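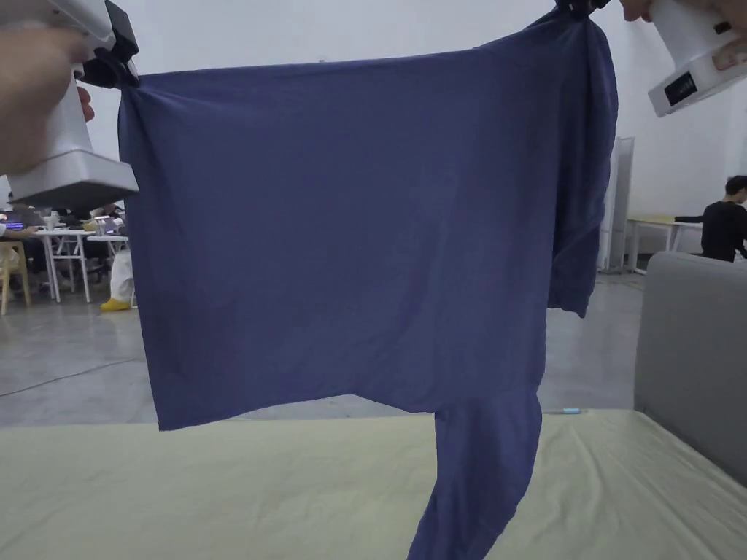 1/ Fault report on the handheld gripper pair, garment task. The jaw position channel on the left unit froze during recording and the unit kept reporting healthy. 121 episodes recorded, 58 unusable. Thread has the symptom, the cause, the fix and what is still open.

2/ Task for context. Pick up a long-sleeved top by two upper corners, lift, hold it stretched, lay it back on the covered table. The operator holds one gripper in each hand. We log pose, jaw opening and trigger state for both units, plus the head camera.

3/ Symptom. Vimala Chacko was replaying the set on the arms at reduced speed. On the lift, the left arm went up with its jaws open. The right arm had the cloth. The top swung across and caught on the right wrist. She hit the stop. No damage, one pulled thread at the shoulder seam.

4/ First guess was the replay code. Wrong guess, and it cost us a morning. Hauke Wegener ran the same file against the simulator and got the same open jaws at the same timestamp. The command was already in the data.

5/ Plotted left jaw opening against left trigger. The trigger closes. The jaw value stays flat at fully open until the end of the episode. In the head camera view the left jaws are closed on fabric the whole time. So the hardware moved and the number did not.

6/ Cause: the encoder cable inside the handle. It passes a strain relief and then bends where the handle meets the base. On a tilted grip with a heavy garment the connector backs out by 2 mm. Push it in and it reads fine. Tilt the unit again under load and it drops.

7/ That part is ordinary. Connectors come loose. The part I care about is the firmware, which we wrote. On a read failure it returned the last good value and raised no flag. The last good value was nearly always "open", from before the grasp.

8/ The status lights on these units are driven by power, radio link and tracking. Jaw sensing was never wired into that logic. Strip green, dots green, encoder gone. Operators are told to stop if the lights change. They followed the instruction correctly for the entire set. 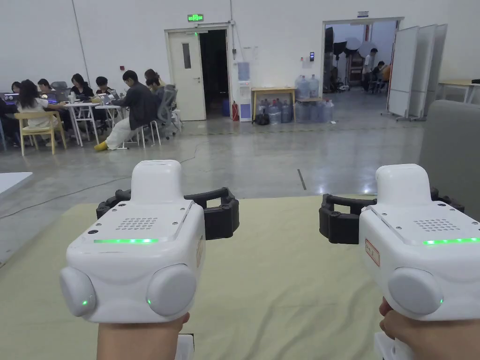 9/ A status light that covers part of a system gets read as covering all of it. Hauke raised this in the August review and I marked it low priority. My reasoning was that a dead encoder would be obvious in the logs. It would have been, if anyone had plotted them before replay.

10/ Safety side. An arm replaying "open" while lifting is a dropped-load fault. With a fabric top that is a nuisance. The Kirkegaard crate task uses the same data path. It was next on the replay list. I have pulled it until every file passes the check in post 12.

11/ Firmware fix, in the December 2021 build: a failed read now returns invalid, never a stale value. After 3 invalid reads in a row the unit flags a fault, the strip goes red and recording stops. Tested by unplugging the encoder by hand on both units, at rest and with cloth in the jaws.

12/ Data check, runs on ingest: if the trigger closes and the jaw value has zero variance over the closing window, reject the episode. Deliberately crude. It caught all 58. It also rejected two good ones where the operator squeezed and let go at once. I will take that trade.

13/ Mechanical fix: latching connector, more slack in the loop, a clip where the cable used to bend. Fitted on the left unit. The right unit still has the old connector, parts on order from Zater. It is allowed on light garments only until then.

14/ Someone will ask why we don't recover jaw state from video and keep the episodes. We tried. Folded dark cloth hides the jaw tips at the moment of contact, which is the moment you need. The files are archived under Pestano with a reject tag. Please don't train on them.

15/ Still open: whether the earlier Sendadholm sets have the same problem. Same handles, same firmware, lighter cloth. Vimala is running the check over them now. If you have a copy of either set, hold off on any replay on hardware until she posts the list of rejected episodes.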